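Equipment Reviews | Student Robotics | Clubs and Competitions
November
By Tiina Nurmi
Print this article | E-mail this article

Zudico Sorting Kit: Assessment After One Term

The Pirgate Student Robotics Club adopted the Zudico sorting kit for its pick-and-place project, in which teams program an arm to move household items from one basket to another. The club paid 300 for the kit, which fits the arm already in use and includes a gripper, a wrist camera mount and a printed course guide.

The two-finger gripper is the strongest part of the kit. Its ridged fingers open wide, and students found them easy to line up with a basket on the far side of the table. Sponges presented little difficulty. Cans lying on their sides required more careful programming, particularly near a basket wall. 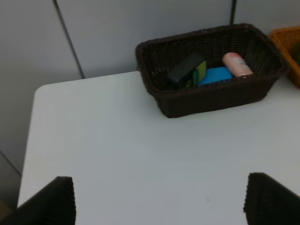
Documentation and Support

The course guide is clear on assembly but brief on camera calibration. Mhairi Forsyth, who supervises the project, prepared two additional worksheets for new members. Replacement finger pads were ordered from Huttunen and arrived before the regional qualifier.

Recommendation

The kit is recommended for clubs with some programming experience. Beginners will need an instructor present during calibration - the guide alone is not sufficient. The club intends to use the kit again next term.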